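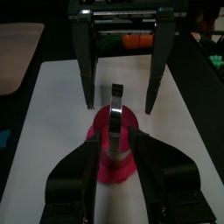

Notes for the lab visit, October session

Two-arm handovers are the reason we are going to Lindum, and they are a lot more fun to watch in person than on a slide. One arm holds a thing, a second arm comes in to take it, and for a moment both have to agree on where the thing is. A pink cup with a hooked metal strip standing up out of it is a good test piece for thinking this through. The lower gripper has a finger on each side of the cup, and the other gripper's two long fingers point down from above. Where would you send that upper pair? The strip sticks up from the center and is narrow, so it asks for a very different grasp than the wide, flared cup does. Keep that question in your head on the walk over!

What you will see

Teguh Govindasamy will run the demonstration in the ground floor lab. He starts with a single arm doing plain pick and place, then brings in the second one. Please watch the first part as closely as the second - it goes quickly, and half the ideas in week 3 are already in it. Look for the approach, the close, the lift, and the small pause before the lift where the controller checks that it has something between the fingers.

After that Reiko Fujimoto will show us Kubo, the group's training set for two-arm tasks. It holds 3,784 recorded attempts, and 1,117 of those are handovers. She has promised to play some of the failures too, and I am really looking forward to those. A slipped grasp teaches you more about contact than I can with chalk.

Terms to have ready

Grasp pose: the position and orientation of the gripper when it closes.
Pre-grasp: a waiting pose a short distance back from the grasp pose, on a path that is clear.
Wrist view: what a camera on the gripper sees. The fingers stay in the same place in the picture and the world moves past them, which feels odd for the first minute and then very natural.
Release condition: whatever tells the giving arm that it may let go. Force, time, a signal from the other arm, or a mix.

Things to ask

Noémi Rácz wrote the release code and is happy to be interrupted. Ask her how long both grippers hold on together, and what the arms do if they pull against each other. Ask about reflections as well. Polished metal gives a bright streak that shifts as the camera moves, and I would love to hear how they deal with it.

If you took Toshiko Hamada's vision course, compare what she taught you about shiny surfaces with what you hear. We will come back to this.

Practical

We meet at 13:20 by the side entrance. Closed shoes, hair tied back, bags on the rack. Stay behind the yellow line while an arm is powered, and no reaching over the table, however tempting it gets.

For next time

One page, by hand or typed. Pick one handover you saw and draw both grippers at the moment of transfer. Mark the contact points, then say which arm should let go first and what it should be waiting for.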